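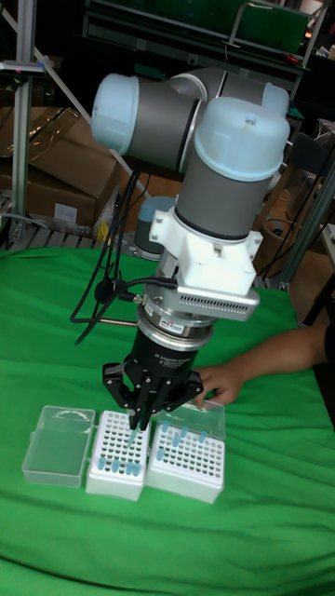 Green cloth on the table, arm above.

From: Harish Namboodiri
To: skornura-textiles
Subject: Re: [skornura-textiles] Shrinkage and bleeding on dyed table covers

Ladan's message from this morning first, trimmed to the part I'm answering.

Ladan Arabzadeh wrote:
We have had a batch of dark green covers come back from the wash short in the length and fine in the width. They were cut to size from the bolt and hemmed before anyone washed them. Same cotton as last year as far as I can tell from the invoice, but a different finisher. The rinse water was also green, and it stayed green on the second wash. Do I treat these as two faults or one? And is there any point in re-stretching the covers, or do I let the hems down and live with it?

Two faults, and they need testing separately.

On the length. Woven cotton normally shrinks more in the warp than in the weft, as the warp is held under tension on the loom and again through finishing. The tension relaxes the first time the cloth is properly wetted out. If the new finisher skipped compressive shrinking, or ran it too fast, you would get what you describe. Mark a square on an offcut with thread (ink will run), wash it the way the covers will be washed, dry it flat and measure again. I stop when two consecutive washes give the same reading. With loomstate cloth that has taken me as many as 4 washes; with pre-shrunk cloth the first is usually the last.

For reference, the Prirkska cotton I tested in May lost 7 per cent in the warp and 3 per cent in the weft. I would not hem anything cut from that without washing the whole length first.

On re-stretching: it holds until the next wash. Let the hems down.

On the colour. Green rinse water on the first wash tells you very little, because loose surface dye comes off nearly any deep shade. On the second wash it is worth following up. Stitch a piece of the cover to a piece of undyed cotton and a piece of undyed wool, wash them together, dry them apart, and compare the undyed pieces with unwashed ones under a grey scale. The grades run from one to five and five is no staining. I accept 4 for a cover that is washed alone and would want better for anything going in with whites.

Rub fastness is a separate test, dry and then damp, with a white cloth under a fixed load. A cover can pass on washing and still mark a sleeve.

A vinegar rinse will not fix a reactive dye — please can we stop recommending it. A hot soaping-off with a neutral detergent, repeated until the liquor runs nearly clear, takes out the unfixed dye. Check the shrinkage first if the covers are already hemmed.

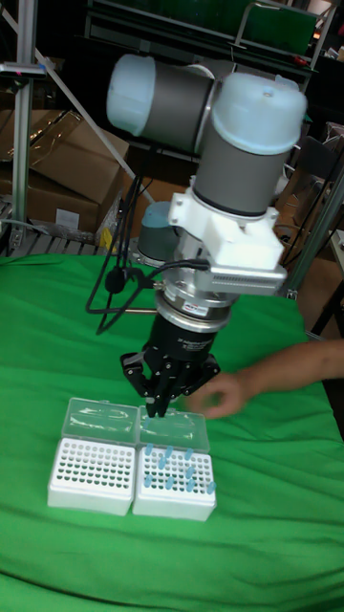

Inna Didenko wrote off-list, and has let me forward it: Kurian did our soaping-off at the boil and the shade dropped noticeably, so keep one unwashed piece back for every dye lot or you will have nothing to argue with.

Agreed on the retained piece. I staple mine to the delivery note with the warp direction arrowed on the back, and keep it in the dark.

Ladan, if you can post the finisher's instructions, including whatever they say about temperature, I'll compare them with the Prirkska sheet.

Harish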